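Changes to Kerbside Collection in Laranley

Residents of Laranley will be aware that the district moved to a new recycling timetable in July. I have followed the matter on this blog for some time, and I set out below the main points of the arrangement as it now stands.

Mixed recycling is collected every second week, and glass is taken separately every 4 weeks. The contract covers 2,000 households and is held by Tkachuk, which also serves Pratow. Bins should be at the kerb by seven in the morning.
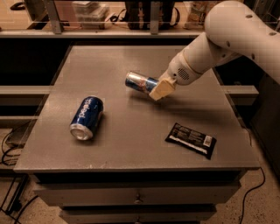
The question most often put to me concerns what may go in the mixed bin. The printed leaflet is clear on paper and card but says little about metal. A drink can like the one in blue and silver, with its patch of red print, may go in whole and need not have its printing removed. Food tins are accepted once rinsed. Foil trays are accepted in Pratow but are not yet accepted here, and I have written to the district office to ask why the two differ.

Phong Ung has kindly pointed out that the charge for a second bin is £35 a year, and not £18 as I stated previously. The earlier entry has been corrected. Requests for a second bin should be made in writing to the district office.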